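December, batch 7, madder on wool

Second dip done by 2 in the afternoon. Held the pot at 80 for an hour, or as near as the Clakley hotplate would let me, given that it regards its dial as a matter of opinion. Colour on the test skein is brick. I was after red. Jianhua Jia says brick is a red, and has gone home. 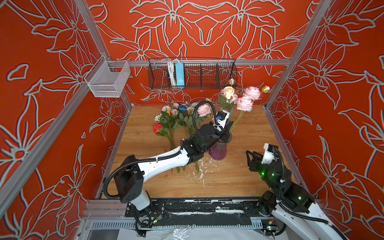
Alum next time, and more of it. I used 200 g of the Averport wool and mordanted it by eye, so I have only my eye to blame. The red I want is nearer the walls behind the wooden table, though I can do without the big flowers. Hard water may be browning it. Try rainwater, if the butt hasn't frozen.

Skarico order still not here. Rinse the big skein before lunch tomorrow and do not let it sit in the sink again.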